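Chapter 3
Rooms for Sitting: How the Parlor Became the Living Room

If you grew up in a house with a room you weren't allowed to sit in, you already know more about this chapter than you might think. For a long stretch of time, families in towns like Sorville kept their best furniture behind a closed door and opened it up for weddings, funerals and the occasional visit from the minister (and in July, perhaps, to let the air through). Everyone spent their evenings in the kitchen, where the stove was!

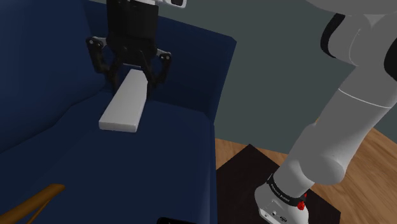
Figure 3.1 A dark blue sofa with a tall back and a broad, flat seat.

The sofa had a good deal to do with the change. Once people wanted to stretch out at the end of the day, stiff chairs lined up along a wall began to look rather unfriendly, and little by little the closed door came open. We'll follow that story through household lists from Sorville and from the hill town of Batinov, where nearly 26 homes left us enough paper to work with. Keep a pencil handy, and as you read, think about where your own family sits, and who gets the good seat.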